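Month three on the Prerkine project at Dekthorpe. Short update on how we teach grasping from hand-held grippers.

We now have 984 demonstrations, all done by people holding the gripper and no robot arm involved. Camera on the tool, two fingers, ordinary objects on a table. 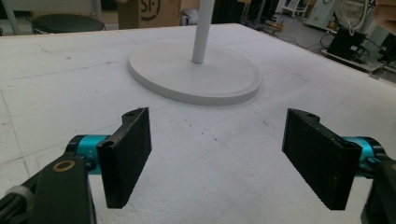
Does a policy trained this way run on a real arm?

It does on ours, if the arm carries the same fingers and the same camera mount. Change either one and grasps start to miss.

Biggest gain in September came from dropping demos where the hand moved too fast. Training time fell by about 2 hours and thin upright objects got easier.

Boiko arm tests are next.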